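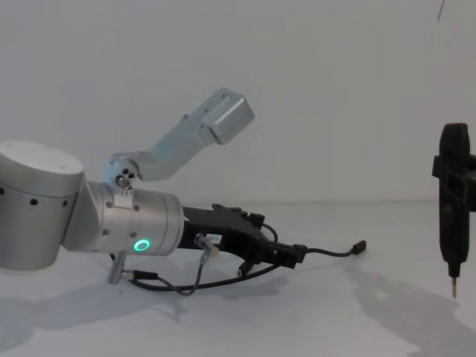 Picking a white for the workroom table

Posted May 1, 2020

The old tabletop went out in September and I put off replacing it for longer than I should have. I wanted a plain white surface with no pattern and no visible grain. Matte was preferred, as the ceiling light sits low and glare makes small screws hard to find.

Kuster sent 3 samples. I left each one on the bench for 9 days and wiped it down every evening with a damp cloth and dish soap. Sample one picked up a gray cast. Sample two was fine but read slightly yellow next to the wall, a pale gray-white I have no intention of repainting. Sample three is the one I ordered.

Aurelia Mayrhofer asked whether white on near-white gets tiring to look at. So far, no. Dark items are easy to spot, black cables especially, and so are crumbs.

Cleaning: soap and water, then a dry cloth. Pencil comes off with an ordinary eraser. I have not tried marker.

Still to do: 2 edge strips on the window side, and a cable tray under the back edge.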